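4.3 Gripper finger check and hand-held gripper set-up

Read this section before using the Kiani hand-held gripper on cloth tasks at an Erneo folding cell. Sections 4.1 and 4.2 cover unpacking and battery charging. If the gripper has been dropped, go to section 7 first and come back when the housing check is done.

This revision replaces the sheet dated Tuesday, February 8, 2022. The finger plates are unchanged. The wiping procedure and the mat check are new.

What you need

Hex key from the gripper case
Lint-free cloth
Isopropyl alcohol
Soft brush
Test garment, folded
Spare finger plates (Sivex part 148), if the old ones are worn

Caution: Switch the gripper off before touching the finger plates. The fingers can close without warning when the trigger is released under power.

Caution: Keep alcohol away from the camera lens. Use only the dry cloth on the lens.

Clean and check the fingers

1. Switch the gripper off and wait until the status light goes out.

2. Open the fingers all the way by hand. They should move together. If one side lags behind the other, stop and see 7.2, Finger linkage.

3. Brush lint out of the gap behind each plate. Cloth work fills this gap quickly, and packed lint keeps the fingers from opening fully.

4. Dampen the cloth with alcohol and wipe both faces of each plate. Let the plates dry.

5. Run a fingertip along the inside edge of each plate. Replace the plate if you feel a nick or burr. A small burr is enough to pull a thread. Always replace plates in pairs.

6. Try to rock each plate by hand. If it moves on its mount, tighten the screws a quarter turn at a time. Do not use a power driver.

Note: The plates look alike but are handed. The side with the stamped letter faces out, away from the other finger.

Prepare the table

7. Clear the work table of tools, clips and tape. Items on nearby desks and on the floor can stay where they are as long as they do not block the operator's path.

8. Check that the grid mat lies flat. Light scuffs and scratches on the printed surface do not affect use. Replace the mat if an edge has lifted or if a cut goes through to the table.

9. Wipe the mat with the dry side of the cloth. Do not use alcohol on it -- the grid lines will fade.

10. Place the folded test garment on the mat, well inside the table edge. Use a plain garment in a color that stands out from the mat. Fold it thick enough that the fingers have something to close on. Wrinkles are fine.

Check the camera view

11. Switch the gripper on and connect it to the Stoleck viewer. The live picture opens after a few seconds. If it stays black, unplug the cable at the gripper end and plug it in again.

12. Hold the gripper in front of the garment with the fingers open. Both plates should show, one on each side of the picture, with the cloth in the space between them. The cloth may run on behind one finger, as the light blue garment does here behind the right one. The left plate leans inward in this view, and the holes in both plates can be made out.

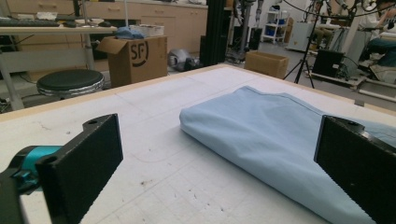 13. Compare the two sides. If a finger is missing from the picture, the camera bracket has turned. Loosen the bracket screw, turn the bracket until both plates come into view, and tighten the screw again.

14. Look at the weave and seams of the garment in the viewer. If they are blurred while the background is sharp, set the focus to Near in the camera menu.

15. Close the fingers slowly on the edge of the garment, then open them. Repeat this 2 times. The cloth should come free without sticking to either plate.

16. Press Save in the viewer. The settings are stored on the gripper and stay there when the battery is changed.

Note: People or equipment in the background do not affect the check. Strong light does. If the mat shows as a white patch with no grid lines, lower the exposure one step and save again.

If the check fails

Error 196 in the viewer: the finger position sensor has not been zeroed. Close the fingers fully, hold for a few seconds, and select Zero.

Fingers close unevenly: lint behind one plate, or mixed old and new plates. Repeat steps 3 to 6.

Cloth slides out: plates are greasy. Repeat step 4 and let them dry longer.

Picture freezes when the gripper moves: the cable is pulling at the connector. Clip it to the wrist strap with some slack.

Service interval

Clean the fingers at the start of each shift. Replace the plates after some 900 hours of cloth work, or sooner if step 5 calls for it. Write the change in the cell log along with the part number.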